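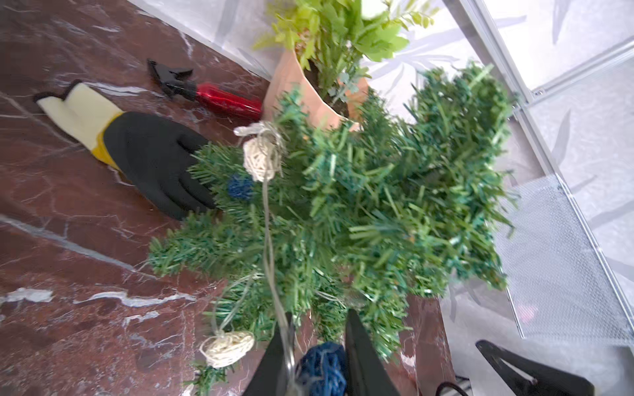 I have spent most of July swapping fingers on a pair of robot arms, and I am less impressed by fingers than I was in June. Three sets came through: the stock ones, a soft-padded pair from Omico, and the Praltix fingers that everyone on the forum has been going on about. Two of the three were sold to me as "universal". I have yet to meet a universal gripper, and I'd like the word retired.

The rules I set myself were simple. Same arms, same controller, same jobs, and I drive by hand through the leader arms so that no clever policy can take the credit or the blame. Each set of fingers gets 4 evenings. If a job goes wrong I write down what went wrong before I have another go, which is the bit I always used to skip, and which is why my old notes are useless.

Shahnaz Haque did the second half of the driving on two of the evenings. She is a much better operator than I am and it shows in the numbers, so I've kept hers apart. Mixing operators is the oldest trick in gripper comparisons. Put your best driver on the product you like and the chart draws itself.

## The jobs

Most published gripper tests use blocks, mugs and a banana. I can pick up a banana with a pair of barbecue tongs and my eyes shut. The things people really want moved around the house are light, springy and awkward, and they snag on each other. So my list is artificial plants, strings of beads and lights, woven balls, and garden bits and pieces with handles.
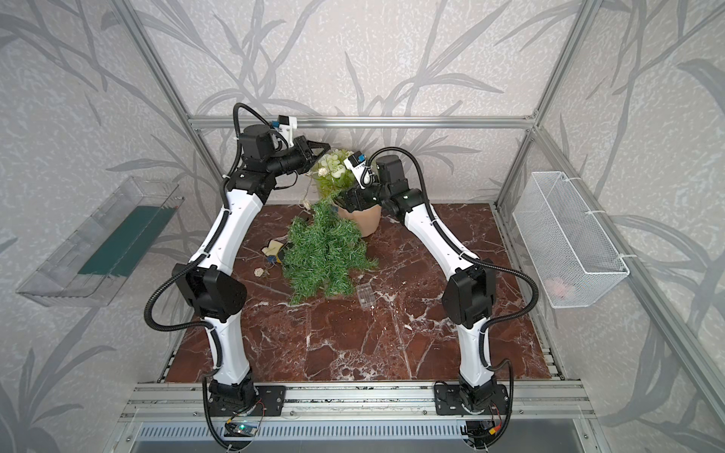 Reach was the first thing I wanted to settle, as longer fingers eat into it in ways the data sheet never mentions. Praltix quotes the extra length as if it were a free gift. On my bench it means the wrist has to sit further back for the same pick, and towards the rear of the table there isn't much further back to go. With both grippers at the back around the terracotta-coloured pot, the bushy green branch is lying right in front of it and the beaded wire trails out from behind, so each arm is folding over the other's favourite approach. I ended up moving the pot forward for the longer fingers, which I've marked in the log as a concession. You may think it's cheating. I half do.

The stock fingers are short, hard and a bit stupid, and they were fine. That was the first disappointment of the month, if you had money riding on an upgrade. They slip on anything smooth and they don't forgive a bad angle, but I always knew where the tips were.

The Omico pads grip better than stock on smooth handles. No argument there. On bristly plastic needles they are hopeless. The pad sinks in, the needles sink into the pad, and when you open the jaws the whole branch comes along for the ride. I logged that failure so often that I gave it a letter code. Omico's reply to my email was that the pads are "not optimised for foliage". Fair enough, but then take the word universal off the box.

Praltix sits between the two. The tips are narrow enough to get hold of a loop of wire without dragging half the tree, and Shahnaz could do it nearly every time. I could do it on good evenings. They also bend sideways under load, a little, and the bend makes the wrist view lie to you, as the tips aren't where your hands have learnt they are.

## Numbers, for what they are worth

I logged 948 attempts across the three sets. Of those, 513 I'd call clean, meaning the thing went where I wanted it, first go, and nothing else came with it. The gap between best and worst set is smaller than the gap between Shahnaz and me. I'd ask anyone selling grippers to read that sentence twice.

It also got better through the evening for every set, then worse after ten o'clock when I was tired. A person who tested one brand at seven and another at eleven would have a firm opinion by morning and it would be rubbish.

## Wrist cameras and the one overhead

I tried driving each set on wrist views only, then on the fixed view only, then on everything. Wrist views win for the last few centimetres. They're miserable for anything else once there is greenery about, because the greenery fills the picture and you lose all idea of which way is left. The fixed view gives you the layout and hides exactly the contact you care about, usually behind your own gripper.

The Grurden bracket people will tell you a steeper camera tilt sorts this out. I printed their steeper version. It helped with handles, did nothing for branches, and knocked against the crossbar once when I lifted the arm in a hurry. I went back to the old tilt by Friday and haven't missed it.
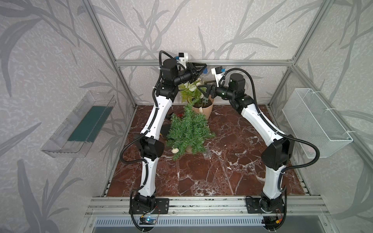

## The Mollah controller

I wanted to like this. Mollah says its board cuts the lag between leader and follower, and there was lag to cut. I swapped it in with the Praltix fingers on and ran the wire-and-bead jobs again.

The arms felt smoother. Smoother is a nice feeling and I enjoyed it for an hour – then I looked at the log and the clean picks hadn't moved. What had changed was that I was going faster, so I made the same mistakes sooner. Shahnaz noticed no difference at all and asked whether I'd plugged it in.

There's one real gain: both arms now start and stop together. On the old board the right one was always a touch behind, and two-handed picks came out skewed. If you do a lot of two-handed work, that may be worth having. I'd want to see it hold up over 4,000 cycles before I said so with a straight face, and at my rate that takes me well into the winter.

## What I'm keeping

- Stock fingers on the left arm, where most of the holding gets done.
- Praltix on the right for wire and loops, with the sideways bend noted and grumbled about.
- The old camera tilt.
- The Mollah board, on trial.

The Omico pads are in a drawer. If anyone has a job made up entirely of smooth handles, they can have them for the price of the postage.

Next I want to run the stock fingers with a strip of grip tape on the inside faces. It costs next to nothing, and I have a nasty feeling about how it will compare.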